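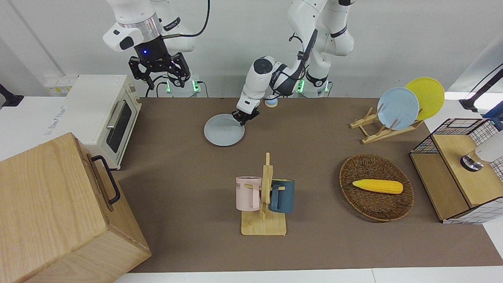

Figure 1. The workspace during a plate task, with the left gripper closed on the plate. Fixed camera.

Collecting Demonstrations for a Two-Arm Kitchen Task
Project report, Learning Systems Lab course

1. Purpose

The aim of this project was to collect a set of demonstrations from which a control policy can be trained to handle ordinary kitchen objects with two arms. Training itself is covered in the companion report by Annelies Maes. This report deals with the collection procedure, the recording format and the rules used to accept or reject an episode.

The target for the term was 1000 accepted episodes. Collection ran in the afternoons, with one operator driving the arms and one person at the recording computer. The session software is called Gurken and was written by an earlier project group. We changed the episode header and the stop command and left everything else as it was.

2. Workspace

Both arms are mounted along one edge of a white table. A brown mat marks the area in which objects may be placed. The object set includes a mug tree with two mugs, a woven basket with a toy corn cob, a toaster oven, a wooden cabinet with a drawer, and several plates. The larger items serve as fixtures: they are moved between layouts but not during an episode, except where the task is to open them.

A layout is a starting arrangement of fixtures and loose objects. We defined 22 layouts. The first ones were drawn up on paper and proved too regular, with every loose object facing the operator and plenty of clearance on all sides. The later layouts put objects closer to the fixtures and let the plate start at different distances from the arms.

3. Cameras and recording

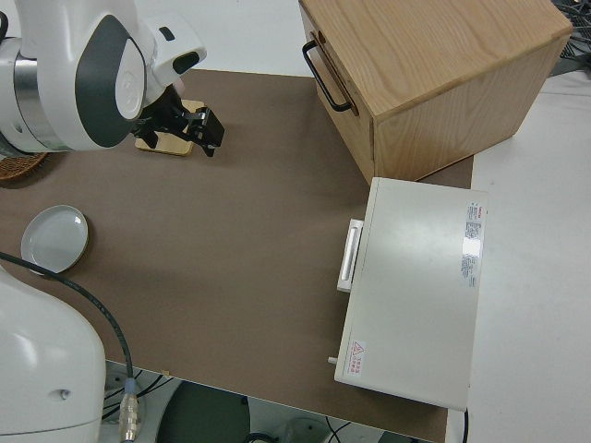
Sofia Moreira

Each episode stores the joint positions of both arms, the gripper commands, and the video streams. All streams are stamped by the same clock on the recording computer. The fixed views are used for checking as well as for training. A gripper working low over the mat can hide a small object from one side, as happens with the coaster and the object next to it in the view printed with this section, and a reviewer then needs a second view to decide whether a grasp was made.

Early in the project the video and joint streams drifted apart during long episodes. The fault was traced to the video writer, which dropped data when its buffer filled and did not report it. Episodes recorded before the fix were checked again, and those with a gap were discarded. After that, episodes were limited to 40 seconds. Tasks that could not be finished in that time were split into two parts with separate instructions.

4. Procedure

The operator sets the layout from a printed card and returns both arms to the start pose. The recording computer shows a written instruction, for example "move the plate to the rack with the left arm." Recording begins on the operator's spoken signal and is stopped by the second person once the arms are back at the start pose.

Only one instruction is given per episode. The arm that is not needed is still recorded, and the operator is asked to keep it clear of the mat center. In practice the idle arm was often moved a little — mostly while the operator adjusted their grip on the controls — and these motions were kept in the data. Annelies asked for them to be labeled, so a field named "idle_motion" was added to the header.

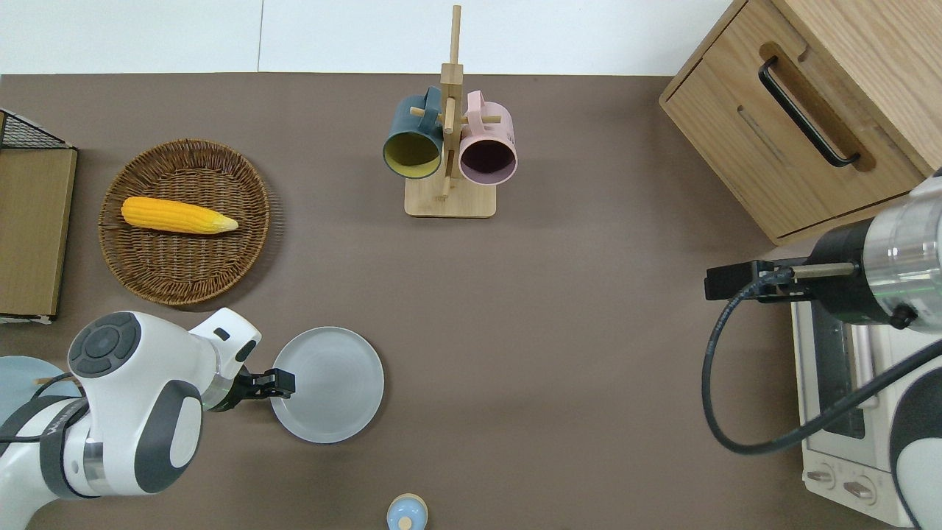 Figure 3. Overhead view of the work area. The left gripper is at the rim of the plate; the basket and mug tree stand toward the back.

Plates took the most practice. A plate lying flat leaves little room for the lower finger, and operators tended to press down on the rim before closing. The instruction sheet was revised to ask for an approach from the side with the fingers tilted. Mugs caused less trouble, apart from handles that turned on the peg when touched.

5. Acceptance rules

An episode is accepted if the instruction was completed, no fixture was displaced by contact, and all streams are whole. A dropped object does not lead to rejection if the operator picks it up again and finishes within the time limit. We kept these recoveries on purpose and tagged them.

Review was done by a person other than the operator. Where the reviewer was unsure, the episode went to a second reviewer, and if the two disagreed it was left out. The wording "completed" caused most of the disagreements. For the rack it was redefined as the plate standing without support from the gripper when the fingers open.

6. Open points

The operators' speed differs more than expected, and the header does not yet store an operator code. It should be added before the next round in December. The layouts also favor the left arm for plates, so the mirrored versions need to be recorded. Three layout cards still carry the old drawer instruction and have to be reprinted.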